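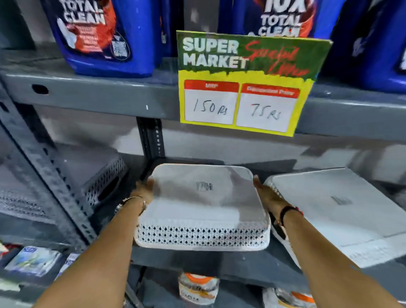
White storage baskets on the store shelf, under the price sign

3/3/20

**Psalm and Hymn Book Project – progress report to the Stoseck Fund**

Dear Imre,

You asked for two pages and I promised two pages, so I'll try to behave. The short version is that the indexing is finished, the singing is going better than I dared put in the application, the printing is behind, and I'd like to move a bit of money from one line to another. The rest of this is me filling that in.

**The index**

We now have every hymn and psalm from the old handwritten books entered, with first line, tune name (where there is one), meter, and the page it sits on. That comes to 363 texts. When I wrote to you in September I was guessing a good deal lower, partly from not having opened the thick brown book yet, and partly from not knowing how many psalms had been copied in again at the back with different tunes. I've listed those as separate entries. Géza Bakos thinks I should have put them together under the psalm number, and we went back and forth on it for a whole evening. In the end we left them separate with a cross reference, so you can find all the versions of Psalm 42 in one go if that's what you're after.

The oldest dated page says 1801. It's a copy of a morning hymn, in a lovely steady hand, and whoever wrote it out ran short of room on the last verse and squeezed it up the side. I've read that verse so many times now I catch myself humming it doing the dishes. The words are about asking for a quiet heart before the day's work, which I could use most mornings!

Some of the texts still don't have a tune. The copyist just wrote the words and trusted everybody to know. Mitiku Kassa, who leads our midweek prayer service, has been trying them against other tunes in the same meter and he has found a good home for most of the ones we'd want to sing. I have marked those in the index as "suggested," so nobody down the line mistakes his choice for the original.

**Scanning**

Done by Stimport, and done well. They picked up the books, brought them back in the same order, and the pages are clean and easy to read, even the foxed ones. Two gatherings in the brown book were bound upside down. They scanned them as they were and then again turned the right way, without my asking, and didn't charge for it.

The files are on a drive at the church and a second copy is at my house. I know you wanted a third copy kept somewhere else, and I haven't got to that yet. It's on my list for this month.

**Singing evenings**

This is the part I really wanted to tell you about. We had planned on a small group going through the hymns with a keyboard, mostly to check that my transcriptions could be sung, and what we got was a regular gathering with soup. People come who haven't been in church on a Sunday in years. One woman brought her mother's prayer book with a verse of Hymn 88 pencilled inside the cover, a verse that isn't in any of our books, and she sang it for us straight off. I have it written down now with her permission and it'll go in the notes.

Our pattern is simple. We read the psalm aloud first, slowly, once in Hungarian and once in English. Then we sing it, usually badly the first time. Then there's a silence, and then anyone who wants to can say what caught them. I was nervous about the silence (I talk when I'm nervous, you may have noticed) but it's become the thing people mention to me at the door. Tibor Kozma told me he'd sung Psalm 90 at funerals his whole life and had never once heard the line about numbering our days until he had to sit there quietly with it. He's been reading a psalm every morning since, and he lets me know where he's up to.

The younger ones like the evening hymns best. Mitiku taught them one in parts and they sang it at the end of the Sunday service, from the back, with no accompaniment. I had to look at my shoes for a while.

What hasn't worked so well is the weekday afternoon session. We tried it for people who don't drive after dark, and the hall is cold at that hour and the ride arrangements kept falling through. I'd like to stop it and take the singing to people at home instead, a few of us at a time. Anikó Balogh has already been doing this on her own with the large print sheets, and she says an hour and a pot of coffee is the right length.

**The printed book**

Now the awkward bit. We had hoped to have the selection at the printer by now. It isn't there. The choosing took longer than the typing, as everyone has a hymn they couldn't possibly leave out, me included. We've settled the list, but the English versions still need work. A few of them read like a translation and you can't sing that. "Thou rock whereon my sinking soul is placed" is no fun at all on a high note.

Vondráček have the sample pages and gave us a fair price for a sewn binding that will lie open on a music stand. I'm keen on the sewn binding. The glued one they showed us snapped shut every time I let go of it, and half our singers need one hand for their glasses.

For the music setting we're using Bivo, which Géza knew already and I did not. I've learned enough to fix a wrong note and to make new ones. He checks everything after me. It puts the syllables under the notes nicely once you've told it what language you're in, though the double accents on the Hungarian letters went missing in the first batch and we had to go back through all of it.

**Money**

The $2000 in the second payment was meant for printing and hasn't been touched. Everything from the first payment has been spent as planned, on the scanning, the large print sheets, and the keyboard stand. The receipts are in the folder Anikó is mailing to you.

What I'd like to ask is whether part of the afternoon session money could go toward the home visits. It would cover gas and some more large print copies, and it wouldn't change the total. If you'd prefer we leave it where it is until the book's at the printer, just say so and I'll stop pestering.

**Still to do**

- Finish the English texts and have Mitiku sing through every one of them
- Last proofread of the music (Géza, then me, then Géza again)
- Third copy of the scans
- Write the introduction, which I keep putting off
- Short notes on the copyists, as far as we can tell one hand from another
- Confirm the paper with Vondráček

On the introduction, I'd be glad of your opinion. I had planned to write about the history of the books, who carried them over and so on. But after these months of singing from them I'd like to begin with how to pray a psalm when you don't feel like it, and put the history at the back. Géza thinks the history should come first. Mitiku thinks the introduction should be one page, whatever's on it.

If you can get here for one of the evenings, please do come. We start at seven, and you don't have to sing, though Tibor will hand you a sheet regardless. Let me know about the home visit money when you've had a chance to look at the receipts, and I'll send you the revised list of hymns as soon as the numbering's fixed.

With thanks and warm wishes from all of us at the hymn book table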